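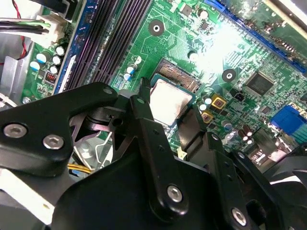

Figure 3. Wrist camera view of the gripper at the CPU socket.

Home | Issues | Authors | Search
3 February 2020
Myrto Moschos

4.2 Processor handling task

The final-year automation unit set each student team the same job: transfer a processor between a motherboard socket and a parts tray using a two-finger gripper. Teams wrote their own motion programs in Flumix and were marked on placement and on handling of the package edges. Of 89 logged attempts in November, 78 met the marking criteria. Most of the remainder were stopped by the student operator before contact – these were scored as incomplete.
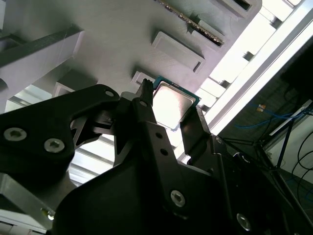

Grip width was left to the teams. The Ilton group closed on the package in two stages, with a pause for a visual check at the wrist camera. The Makris group used a single closing move and corrected the angle afterwards, which cost them time at the socket. Both programs were revised after the first 14 attempts. Glare on metal surfaces remained a problem for edge detection, and lighting was not controlled between sessions.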